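Cabide com molas Foley – estendal de pendurar para peças pequenas

Marca: Foley
Referência: 1,822
Distribuição: Satavard

O Foley serve para secar meias, roupa interior, lenços e roupa de bebé sem ocupar as cordas do estendal grande. Pendura-se num varão, na corda ou na janela da casa de banho e arruma-se num gancho atrás da porta.
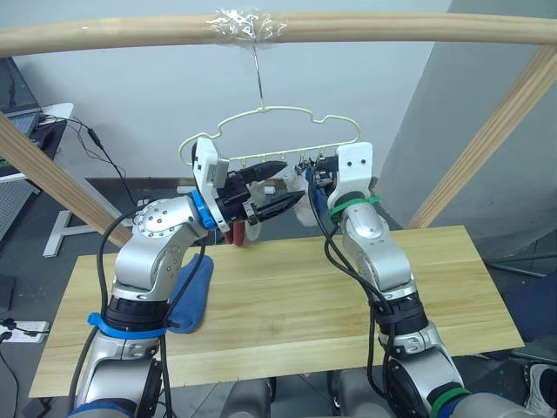 Utilização

Distribua o peso pelos dois lados antes de pendurar. A carga máxima é de 5 kg com a roupa centrifugada. Prenda as meias pelo cano – o elástico da biqueira deforma-se menos. Não use na máquina de secar nem encostado a aquecedores. No exterior, recolha-o em dias de vento forte.
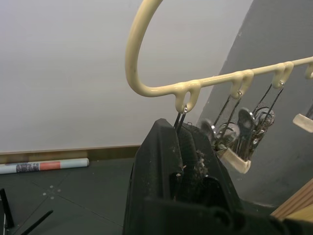

Ganchos sob a barra, em tom creme.

Limpeza e peças

Lave com água morna e sabão neutro e seque com um pano. Evite lixívia, que mancha os acabamentos claros. As molas soltas vendem-se em saquetas de 11 unidades, compatíveis com o modelo Biddale anterior.

Peso da embalagem: 400 g
Garantia: dois anos, mediante fatura

Envio e devoluções

As encomendas saem do armazém de Skustgate no dia útil seguinte. Em dezembro o prazo pode ser maior. Aceitam-se devoluções na embalagem original – os portes ficam a cargo do cliente, exceto em caso de defeito.
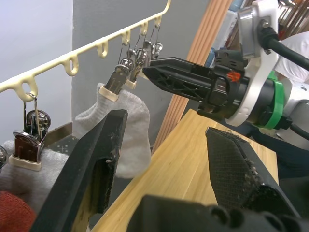

Posso pendurar camisolas de lã?
As camisolas de lã devem secar na horizontal, sobre uma toalha. Penduradas e molhadas, alargam nos ombros.

Página atualizada em 2024-07-29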